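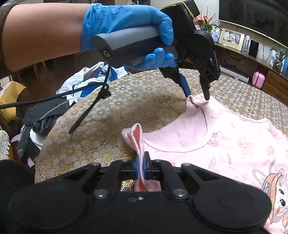 **Lesego Masilela**

### Subtitles keep drifting on the second half of a film. Is it me?

I'm trying to watch *The Lamp at Brustska*, the restored version that went up on Laizer in July. The subtitles are fine until the wedding. After that they slide, and by the trial everyone is confessing 5 seconds before they open their mouths, which does take the edge off. I've restarted the app and the telly. My husband says it's an artistic choice. Any ideas?

---

**Rehema Minja** · accepted

Laizer has two copies up. The one listed at 2 hours uses subtitles timed for the old cinema cut, which is missing a scene just after the wedding. Search the title again and pick the one marked "restored, full". If you only get the short one, clear your watch history for that film and it should show both.

You can also nudge the timing under Audio & Text, but it forgets your setting every time you pause for tea.

---

**Lukian Pavliuk**

Learn the language. Took me 200 evenings and now I can tell you the subtitles are wrong even when they're on time. The judge does not say "good gracious".

---

**Awuor Kariuki**

Same trouble here on a Foten box. Rehema's fix worked, though I had to sign out first. The ending is still rubbish.

> **Lesego Masilela:** Found the full one, thank you. Please don't tell me the ending.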